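Wostell Ticket Desk: Set-Up Guide for Event Organizers

Section 4. Putting a timed-entry event on sale

I wrote most of this section after running the box office for our winter light trail two seasons in a row, so you're getting the steps in the order I really use them (the menus list them differently, sorry!). Set aside an evening for your first event. After that you'll fly through it.

Before you start you'll need your organizer login, your bank details already approved (Section 2), and the opening hours agreed with your venue.

1. Open Events and click New Event. Pick Timed Entry. If you pick General Admission by mistake, delete the event and start over, as the type can't be changed once it's saved.

2. Type in the event name and a short description. The name prints on every ticket, and anything past 50 characters gets chopped. I learned that with a batch that said "Pramska Park Winter Lights and Lantern Walk with Hot Choc" and we heard about it at the gate for weeks.

3. Add your dates. Click each evening on the calendar, or hold Shift to grab a whole run of them. Closed nights should be left blank. Please don't add them and set the capacity to zero, or people will see them as sold out and email you!

4. Build your entry slots. Choose a first entry time, a last entry time and a gap between slots. I like fifteen minutes for a walking trail, but a seated show can go longer.

Note: last entry isn't closing time. Put your closing time in the description too, so families know how long they have to get around.

5. Set the nightly capacity. Ours is 668, and Ticket Desk shares it evenly across the slots. You can drag the little bars up and down if you want the early slots fuller (I do, because of the strollers and the bedtimes).

Caution: once a slot has sold even one ticket, you can't lower its capacity below the number sold. Start low and add more later. Adding is one click.

6. Create your ticket types. Most events want adult, child and carer tickets. For each one, fill in the price, the age range and the most that one order can hold. We cap orders at 9, and bigger groups go through the group booking form in Section 6.

Every ticket type has to be attached to at least one date. If a type is showing in gray, that's what you've missed.
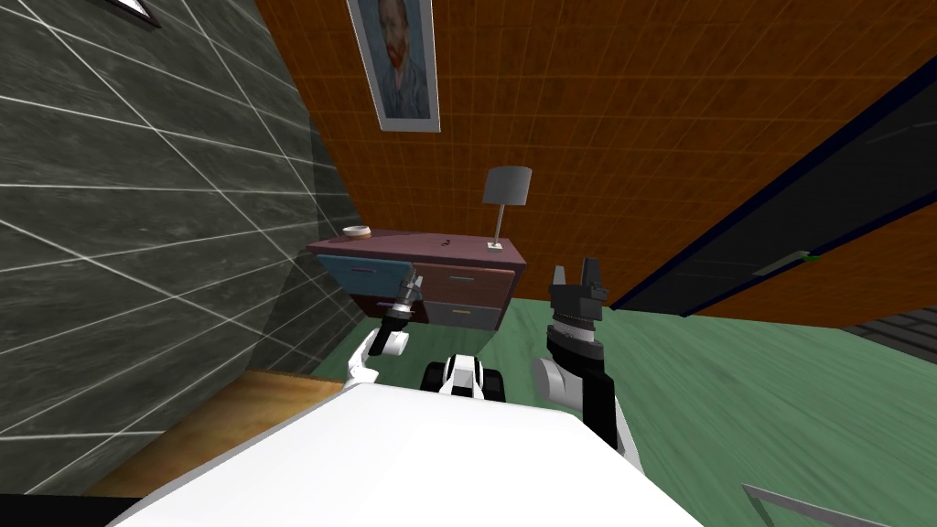
7. Set up your early booking window. Under Sales Periods, click Add Period, name it, and enter the start and end. Members get a code by email, and everybody else sees a countdown. Huiling Ding on our team always makes the member period end at noon, so there's somebody at a desk when general sale opens. I've copied her ever since.

8. Connect your scanners. Go to Devices, click Pair, and type the code from the screen into the Kondik app on each phone. Do this on the venue's own Wi-Fi. Then switch the Wi-Fi off and scan a test ticket to make sure offline mode is working.

Note: offline scans sync when the phone reconnects. Don't log out of a phone before it has synced, or those scans are gone.

9. Run a test order. Turn on Test Mode, buy one of each ticket type, check the confirmation email on your phone, and refund the lot. If the refund comes back with error 678, your bank details haven't been approved yet and you'll need to go back to Section 2.

10. Turn Test Mode off and click Publish. Your page goes live at the start of your first sales period. Have a look at it in a private browser window, too, so you're seeing what your customers see.

If you get stuck, Sajib Paul answers the organizer help line and he's wonderfully patient. Have your event number ready when you call.

Section last updated 20 Aug 2022. Refunds and date swaps are in Section 5.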